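## 4. What players do with loot they can't use yet

I should say at the start of this section that I'm a hoarder. Give me a game with a chest in it and I'll fill the chest, then build another chest (and then complain on the forum that there's no way to sort them). So when Leonie Nägeli suggested we look at how people store crafting materials in Tellelura, I'd already written half the section in my head, and most of that half had to go in the bin.

Tellelura, for anyone who skipped section 2, is the fishing-and-farming role-playing game made by Stoteo. Monsters and animals in it drop parts, and most of those parts do nothing when you first pick them up. A marsh hare gives you a foot or an ear, never both. A bell toad gives you a gland. You only find out what a gland is for once you've talked to the herbalist in the second valley, and by then a lot of players have sold every one they had to the first shop they came across. I certainly had!

We asked players to send us their save files through Saltico, the small upload tool we describe in the appendix, and ended up with 1,532 of them. Not all were any good to us. Some had been made before the house update, some had been edited with a trainer, and one was a save from a completely different game. After throwing those out we had 1,025 files, and everything from this point on is about that smaller set.

### 4.1 Selling early and buying back

My guess had been that people would keep rare drops and sell common ones. That sounds like plain good sense, and it's what players told us they did when we asked them in the survey. The save files say something messier. Players sold by price. If the shop offered a lot for an item it went, rare or common, and if the shop offered next to nothing it stayed in the bag for hours, because selling it hardly seemed worth the clicks. Bell toad glands fetch a very good price early on, so off they went. Marsh hare feet fetch next to nothing, and we found great piles of them in bags belonging to people who'd finished the main story.

The buying back is where it gets painful. Once the herbalist's recipes open up, the same players go back to the same shop and pay far more than they were given. The game keeps a running tally of money spent at each shop, which made this easy to see, and you can almost pick out the moment someone reads the gland recipe for the first time. Leonie calls it the ouch point. I wanted something more respectable for the paper but I haven't come up with anything better, so the ouch point it is.

I don't think this is a fault in the game, by the way. Several people wrote in the comments box that buying the glands back was when they started paying attention to what things were for. One player said it was the only time a shop in a game had ever made them feel cheated in a way they enjoyed. Haslinger, the publisher, has since put a little leaf symbol on anything the herbalist wants, and all of our files come from before that change. The patch went live on June 17, 2018, and I'd love to see the same numbers from after it.

### 4.2 Houses as storage

Then there are the houses. You can own 2 in the version we looked at, one in each valley, and on paper they're for living in. You cook there, you sleep there for the rest bonus, you put up shelves. What people really do with them is fill them with stuff. The farm chest has no upper limit on stacks, the bag does, and so the house turns into a very large pocket with a door on it.

I'd expected the kitchen to matter more than it did. Cooking gives you good stamina food, and the kitchen has its own cold store that stops fish going off, so it seemed an obvious place to spend time. Plenty of players had never cooked a single meal, though. They'd bought the kitchen, put fish in the cold store, and then gone on stacking hare feet in there as well, even though a hare foot doesn't go off and gets nothing from being kept cold. I asked a few of them why. Mostly they said it was nearer the door than the chest.

Nearer the door! I laughed when I read that, but it matches everything else in the files. When we worked out how far each container was from the front door, the closest one was nearly always the fullest, whatever it was meant for. Players who had moved their chest next to the door used the cold store for fish and not much else. Players who had left the chest in the back room, where the game puts it to begin with, had a bit of everything in the kitchen. In April we ran the same check on the second house by itself, thinking that more experienced players might be tidier by then. They weren't, or at least we couldn't find any sign of it.

There's a catch here that I ought to own up to. The files only tell us where things were when the player saved, and most people save at the bed. Anybody who drops a full bag by the door, sorts it later and saves in between will look untidier than they are.

**Figure 1.** Kitchen interior with refrigerator, computer-rendered.

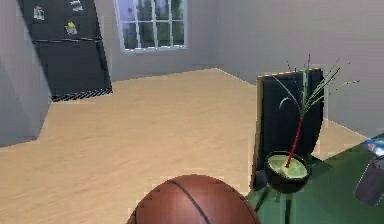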